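Home Shop Bench Office Archive
Last updated: February
4 min read

Workshop tips: handling sheet stock when the new help is a machine

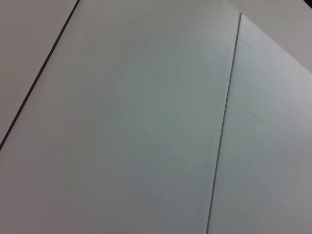
I've been cutting and packing flat sheet at Gredside long enough to have heard three different machines described as the end of lifting. The latest is the Gotden cell, and after a winter beside it I'd put it this way: the lifting went down and the squaring, wiping and waiting went up. Whether that's a good trade depends on who you ask and whose back it is. These are the habits that have helped on our benches. Most of them work just as well in a garage with no automation at all.

Clear the bench before you load it

A thin sheet laid over a stray screw or a curl of tape will rock, and a rocking sheet gets picked up crooked. A person feels that right away and adjusts. The Gotden cell sometimes does and sometimes goes ahead and drags a corner. Wipe the top with a dry cloth, then run your bare palm over it. Your palm finds what the cloth missed.

Pale sheets on a pale bench are asking for trouble

White on light gray is hard on tired eyes at six in the morning, and it's no easier for a camera. The salesman told us lighting would never matter. It matters. Swing a lamp down low to one side so the edges throw a little shadow. If you're at home, lay an old dark towel or a piece of brown paper under your work and you'll stop nicking corners you didn't see.

Fan the stack

Sheets that have sat in a warm truck cling together. Hold one end, bend the stack gently, let it relax, then do the other end. Take small handfuls. We used to do this without thinking because you could tell by the weight when you had two. Now we do it on purpose before every load, and no one has put those minutes on the schedule.

Look for scuffs with the light behind you, then in front of you

A light scuff can vanish from one side and show up plain as day from the other. Turn the sheet or walk around it. Try a soft white eraser on a light mark before you reach for cleaner, and test any cleaner on an offcut. Don't rub a crease. It won't come out, and now you have a shiny crease.

Agree on what counts as a reject

The brochure for the cell said 900 sheets a shift. Our best shift was 800, and that count included sheets a person had to pull and look at again. Before you compare your numbers with anyone's, get two sample sheets, one barely good enough and one barely bad, and hang them where everybody can see them. We should have done that first. We spent weeks arguing over marks that the older Hakim line would have passed without a word.

Keep a paper log

Ours is a spiral notebook on a string. Write down the stop, what cleared it, and the time. The screen on the cell will tell you it stopped with code 2392, but it won't tell you that somebody had left the side door open and the top sheet was lifting in the draft. If you run a shared tool at home or in a club shop, same advice.

Don't give up the hand skills

Every Wednesday we pack 60 sheets by hand, start to finish, with the cell off. Management calls it a backup drill. I call it making sure the new hires know what a square stack feels like. The job posting now says "operator," and I've met people with that title who had never carried a full sheet through a doorway. (Carry it upright, hands low and high, lead with the edge.)

Ask about the saved time

If a machine saves an hour, find out where the hour goes. At our place it went to watching the machine. Some of the crew like that fine, and my shoulders have no complaints. But watching is tiring in its own way, and you need to get up and move. Ask for a stool and a rotation before you ask for a second cell. They're pricing a Haken unit for the far bench now, and I've put in for the stool.

Back to top More tips Contact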